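Wakham House Residents' Meeting
Minutes, 2022-07-18
Held in the second-floor kitchen. Seven rooms represented, Room 5 by a note under the door.

1. Minutes of the last meeting
Accepted after one correction. "The smell" in item 4 should read "the smells."

2. Matters arising
The Clomstead key has been found. It was in the Clomstead lock. The spare we paid for is now the spare.

The letter to Prutumus about the boiler has been answered with a letter thanking us for our letter. Secretary to write again, shorter.

3. Money
Kitchen fund stands at $218. A proposal to spend all of it on a bigger fridge was defeated. A proposal to spend $50 of it on shelf liner, hooks and a decent sponge was carried, with one vote against the sponge.

The $900 from the building's owners for painting the hallway remains promised. The meeting noted that it was also promised last July.

4. The kitchen table
Long item. The complaint, in the words of Room 2, is that the table has become "a shelf with legs." Room 6 replied that it was a perfectly good shelf. The chair asked for suggestions and got speeches.

Agreed in the end:
- Dish rack stays on the table until the counter by the sink is fixed. Plates in it go back to the cupboard before bed.
- The basket is for produce. Mail, batteries and single gloves placed in the basket will be treated as produce and may be composted.
- The fabric box with the grid pattern stays, on trial. Room 3 likes it. Room 1 says it makes her eyes hum. Clips on the rim are to be left where they are, as Room 3 has a system and does not wish to explain it.
- Anything else found on the table goes on the windowsill for a week and then to Jeon's, the thrift store on the corner.

Room 4 asked if people might also eat at the table. Referred to the next meeting.

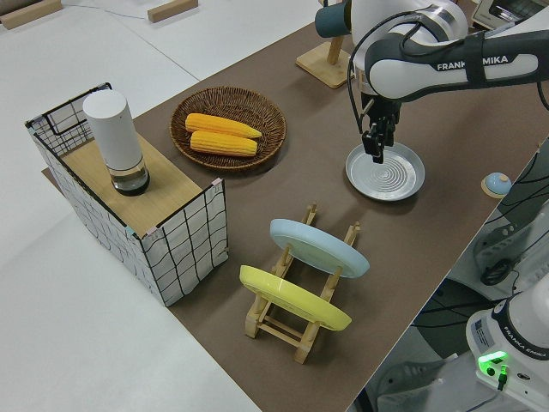 Item 4: the table, with rack, basket and box. Corn in the basket, as agreed.

5. Corn
Raised under produce. Is food in the basket shared, or does it belong to whoever put it there? Opinion split by floor. It was settled that basket food is shared unless labeled, and that labels must be a room number and not a threat.

6. Plates
Room 7 reported that the house set is shrinking. Everyone looked at the ceiling. All rooms to check under beds and behind monitors. Plates returned by the end of July will be received without comment.

7. Any other business
The fan in the bathroom now works, but only with the light off. Added to the letter to Prutumus, which will therefore not be shorter.

Room 5's note was read out. It said "no objections," and underneath, "to what?"

Meeting closed when the pasta boiled over. Next meeting to be called when someone gets annoyed enough.

Comments (4)

room2_again
I said "a shelf with legs and no shame." Please correct.

topfloor
Can we get the basket rule in writing on the fridge? I lost two peaches before I knew there was a rule.

gridfan
For the record the box is staying past the trial. It looks nice, and the clips are fine!

Room 5
Still no objections. What is the vote against the sponge about?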